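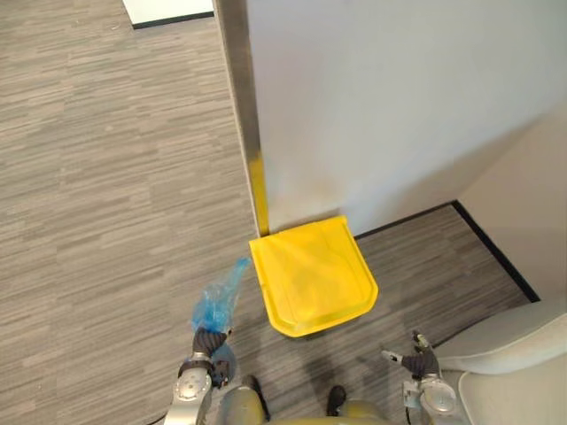
Wolthorpe Planner is the motion and task planning package for two-armed mobile robots working indoors. It takes a labeled floor map, a live depth view and a short task file, and produces base moves and arm paths that the robot's own controller can run. Most customers first use it on small carry-and-drop jobs. A typical one is bagged waste: the left gripper holds a crumpled blue bag, the yellow bin sits tight against the foot of a partition wall, and the planner has to find a reach that clears the wall and its metal corner edge while keeping the right arm away from the furniture beside it.

## What it does

The planner treats the held item as part of the arm. For rigid items you supply a mesh or a box. For bags, cloths and other soft things it keeps a loose envelope around the gripper and updates it from the head camera on every cycle, so a bag that sags or swings is still checked against walls and furniture. You can set the envelope margin per item class. We suggest starting wide and tightening it once you trust your camera calibration.

Both arms are planned together. If only one arm has a job, the other gets a parking goal and is moved only as far as it needs to be. Parking goals can be switched off for sites where the second arm must stay still.

Approach points are worked out from the target and whatever stands next to it. A target with a wall behind it gets a front approach only. The base stops short, the torso turns if the robot has that joint, and the arm does the rest. Narrow spaces between walls are marked as reach-only unless the base fits with its full turning margin.

## Skulcombe perception module

Planner runs on any detector that publishes labeled boxes with depth. If you don't have one, Skulcombe is our own and installs alongside it. It was tuned for offices and corridors:

- patterned and striped carpet, which often produces false edges in plain depth segmentation
- bare metal trim that picks up the color of nearby objects
- thin plastic film with the floor showing through it
- the robot's own shadow and its own arms in view

Self-masking uses your URDF and joint states. Loose cables are not in most URDFs, so there is a padding value for each link. Set it before the first run.

## Task files

Tasks are plain YAML. A drop task needs a held item, a target label and a release rule. The release rule can be a height over the target, a contact threshold at the wrist, or an operator confirm. Lidded containers need a lid entry as well. The planner will not release over a closed lid unless you set `lid: ignore` - some sites use this when bags are simply stacked on top.

## Requirements

- Ubuntu 18.04 or 20.04, 64-bit
- 22 GB free disk space, including sample maps and logs
- 4 CPU cores for Planner alone; a CUDA-capable GPU if you run Skulcombe
- one depth camera on the head or upper torso
- joint position feedback on both arms

Plans are recomputed 5 times a second by default. Slower rates work for fixed targets, and the setting is in `planner.conf`.

## Known limits

Glass walls must be drawn on the map by hand. Stairs and ramps are not supported. Soft-item envelopes assume one item per gripper, so two bags in one hand should be entered as a single larger item. Replay logs from versions before 3.0 need the converter in the `tools` folder.

## License and support

A site license is $3000 and covers up to 5 robots at one address, with 22 months of updates. Skulcombe is included. Extra robots are quoted separately. University labs can ask for the teaching license, which has the same features but no phone support.

Integration in the field is handled by Abou Zeid, who also stock the calibration boards. Customers on the older Brisham scheduler can keep it: Planner reads Brisham job queues directly, and the bridge is part of the standard install.

For a trial key, write to Ourania Kyriakidis in the sales office with your robot model, camera type and a floor plan if you have one. Trial keys are good for 22 days and have no feature limits.

Page last updated 17/12/2020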